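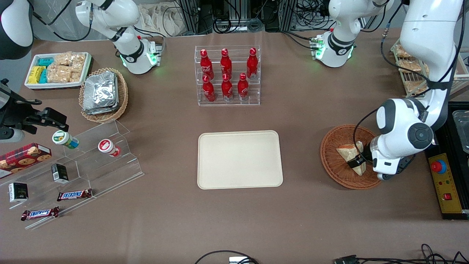 A triangular sandwich, a wicker basket and the snacks and drinks on the table.

Consolacion Magbanua has been secretary of Mernora Athletic for eight seasons and says she has never had a quieter summer than this one, or a busier one.

"There's no football, so people think you've got your feet up," she says. "But the registration forms all come in at once, the pitch has to be reseeded and the county board wants its returns."

The club fields teams from under-8 up to senior and draws most of its players from the Nusham side of town. In May it lost its use of the lower field at Bernell Park, where the juvenile sides had trained for as long as she has been involved. The ground was needed for a drainage scheme and the club was given a month to clear out its goals and nets.

"We knew the work was planned but we thought it would be next year," she says. "I had 29 under-10s turning up on the Saturday and nowhere to put them. We used the strip behind the senior goal until it was mud."

The answer, for the time being, has been to share with Sheikh Road, the club's nearest neighbours and for many years the team they least liked losing to. The two committees met twice and agreed that Mernora would have the back pitch on two evenings a week up to the end of October, at a cost of 800 for the term.

"They could have asked for more and we'd have had to pay it," says Magbanua. "I'll say that for them. Some of our older members weren't happy about going up there. My own brother-in-law wouldn't come to the first session. He's been to all of them since – he does the cones."

Money is the larger worry. The club wants to put lights and a proper surface on the piece of ground beside its own car park, which is now used for overflow parking and not much else. A sponsored walk in June brought in 2,000, and a draw is to follow in the autumn. She expects that to cover the survey and the planning fee, with little left over.

"People ask me when the diggers are coming. I tell them we haven't got permission yet. We haven't even put the application in. It goes in when the drawings are right, and at the moment the drawings have the gate in the wrong place."

On the senior side she is more cheerful. The team finished fifth, one place better than the year before, and only two players have left. She would like to see a second adult team entered, though she accepts the manager has doubts.

"He says we'd be short every second week, and he might be right. But we have lads of 18 and 19 who get ten minutes at the end of a match if they're lucky. They won't stay for that. I wouldn't."

She played herself until a knee injury at 31, mostly at full back, and took on the secretary's job when the last one moved away. Her term runs out at the annual meeting in December and she has not decided whether to stand again.

"I said that last year as well," she says. "Ask me when the gate's been moved."

Juvenile training at Sheikh Road resumes next week. New players should bring a completed form, shin guards and a drink.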